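Keys in order at Caldeira

Gleice Lopes looks after keys for Caldeira, a property office in Rullville with 121 units on its books. The firm's key stock passed 3,000 pieces in August of last year, and she rewrote the procedure soon after.

"The old system was a drawer," Lopes says. "Each key had a paper label, and the ink rubbed off."

Keys are now sorted on a covered table. A printed cloth works as well as a plain one, she says, provided it lies flat. Anything with a toothed edge is kept apart from house keys until someone has identified it.

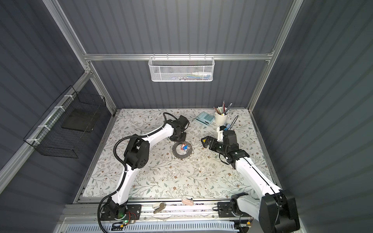
Tags and colors

Color marks the type of door. Red is for street entrances, blue for storage, yellow for meter cupboards. Lopes buys the tags from Foditz in packs of 20 and does not write addresses on them. "A number only. The address stays in the register."

Mixed rings are allowed when one person needs access to several doors. Her limit is seven keys to a ring for daily use. Larger bunches are checked by holding the ring up and letting the keys hang – a key that has caught on its neighbor is easier to find that way than on a flat surface. 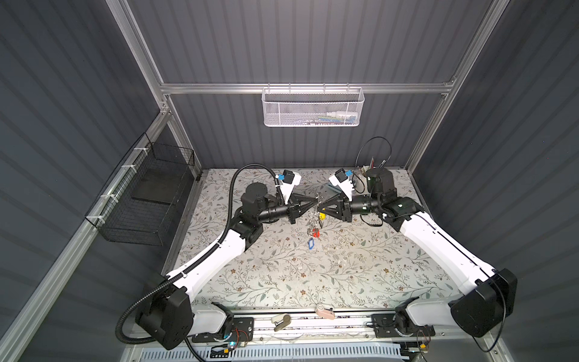

Ansel Kapoor would drop the colors altogether. Stamped brass discs last longer, he argues, and a tag color means nothing to a new employee without the chart. Lopes accepts the point about wear. She has ordered a trial set of discs from Gellow for the storage doors and will keep plastic on the rest.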